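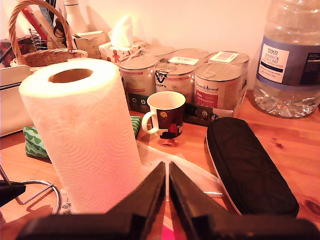

By Gordon Sawatzky. Last edited Feb 18, 2026. Filed under: Student robotics, Clubs and competitions

The Lusgate Tabletop Handling Trial, usually shortened to the Tabletop or, among people who have lost at it, the Table, is a student robotics competition in which teams program an arm to pick up and put down household goods. It is run by the Lusgate Robotics Club and held each October. The club also runs an evening class of the same name, and the two are often confused, not least by people who have enrolled in the wrong one.

Background

The event grew out of a class project set by Higinio Montes, who had grown tired of marking robots that could stack coloured blocks and do nothing else. His original brief was one sentence long and asked students to move "something you would find at home, without ruining it." The first cohort took the second half of the sentence as a suggestion. A paper towel roll was crushed in the opening session and is still mentioned in the club handbook, under Safety.

Montes opened the project to outside teams the following year. Rules were added as arguments arose, and the rulebook has a fair record of the arguments.

Format

Each team gets a wooden table, a two-fingered gripper and a set of everyday objects. Paper towels, mugs, tinned pet food, tissue boxes, water bottles and eyeglasses cases are all regular choices. Objects that belong to the task are called targets. Everything else is called furniture, whatever it is, and may be bumped but not knocked over.

A round lasts 3 minutes. The arm must lift a target clear of the table, carry it past at least one piece of furniture and set it down the right way up. Teams may attempt as many targets as they like, though most discover a strong preference for one.

Entries are made in 2 divisions. In the Guided division, a team member steers the arm by hand controls. In the Unguided division the program is started and the team steps back behind a line, where coaching the robot aloud is permitted but has never been shown to help.

Targets

The paper towel roll is considered the beginner's target and causes a good share of the grief. It is tall, light and soft, and a grip firm enough to lift it may leave a permanent waist. A squashed roll earns half marks. Experienced teams go for the top, putting one finger down the cardboard core, a method known locally as the Rebane after the team that first got away with it.

Mugs are worth more, chiefly on account of the handle. The rules require the handle to face the same way at the end of the move as it did at the start. Pet food tins are low and slippery, and are generally presented in their tray, so that a tin has to be drawn up from among its neighbours. Labels must survive. Clear bottles are disliked by everyone who works with cameras, and full ones are disliked by everyone else.

Soft goods such as fabric pouches were admitted after a long debate and are still listed as provisional.

Scoring and records

Points are given for height, distance and placement, and taken away for spills, dents and language. The highest total on record is 308, set in the Guided division by a team called Zalia, whose driver had some background in crane games. The Unguided record is lower and the club's website does not dwell on it.

A running tally of attempts by all teams, kept on the workshop wall, stood at 3579 at the end of the last season. It includes practice runs. It also includes one run in which the arm was not switched on, entered after an appeal.

The Tondano dispute

The best-known quarrel in the event's history concerned the Tondano team, who slid a mug the length of the table on a sheet of plastic and claimed it as a carry. Judges ruled that a lift had not occurred. Tondano answered that the word "lift" was not defined in the rulebook, and they were correct. The definition now runs to over 2 pages, with diagrams, and the team is thanked in the acknowledgements – by the judges' account, sincerely.

See also

Lusgate Robotics Club
Rebane grip
Guided and unguided divisions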